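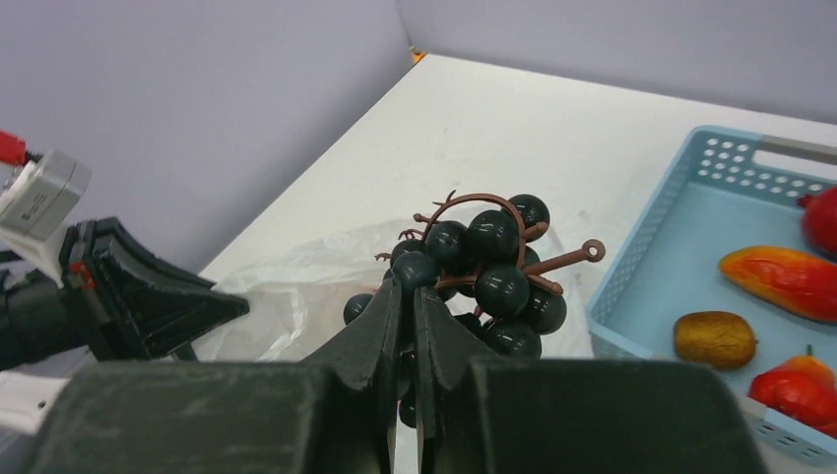

중고차 보러 가기 전에 해 둘 일

판매 글에 '관리 잘 된 차'라고 적혀 있으면 일단 축하할 일이다. 관리 안 된 차를 판다는 사람을 나는 아직 못 만났다. 그러니 형용사는 건너뛰고 정비 이력부터 달라고 하자.

1. 시동은 반드시 식은 상태에서 걸어 본다. 도착했는데 보닛이 벌써 따뜻하면 커피 한 잔 마시고 오겠다고 하고 정말로 마시고 온다. 프라캄에서 나는 2잔을 마셨다.

2. 타이어 네 짝의 제조 주차를 읽는다. 앞뒤가 몇 년씩 차이 나면 언제 왜 갈았는지 묻는다.

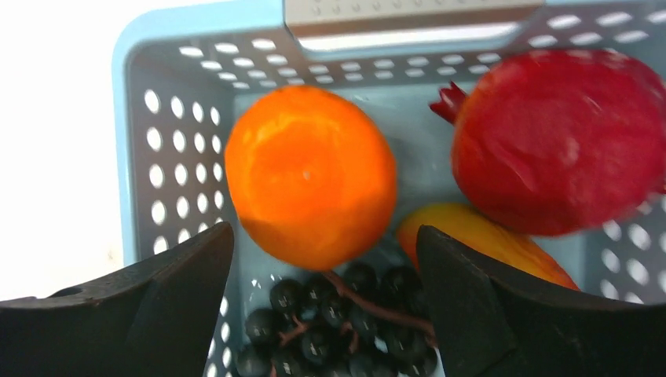
3. 바닥 매트를 들춘다. 방향제가 세 개쯤 걸린 차라면 더 깊이 들춘다. 트렁크 바닥판 밑의 스페어타이어 자리도 손으로 만져 보고, 물기가 묻어나면 배수구와 고무 패킹을 확인한다.

4. 시운전은 동네 한 바퀴로 끝내지 않는다. 과속방지턱과 오르막을 꼭 넣고, 라디오는 끈다. 판매자가 자꾸 켜면 자꾸 끈다.

5. 흥정은 수리 견적서로 한다. 나는 브레이크 패드 견적 242유로를 내밀고 그만큼 깎았다. 한숨은 값을 못 깎는다.

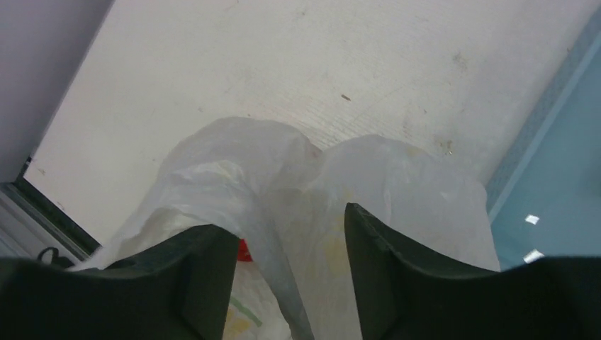

무토니 오위노: 4번에 하나 보태자면 핸들을 끝까지 꺾고 천천히 돌아 보세요. 저는 그걸 빼먹어서 등속조인트 값으로 약 431유로를 냈습니다. 라디오는 껐는데도요.

맞는 말이라 다음에 고칠 때 4번에 넣겠다. 계약서 쓰기 전에 차대번호를 등록증과 한 글자씩 대조하는 것도 잊지 말 것.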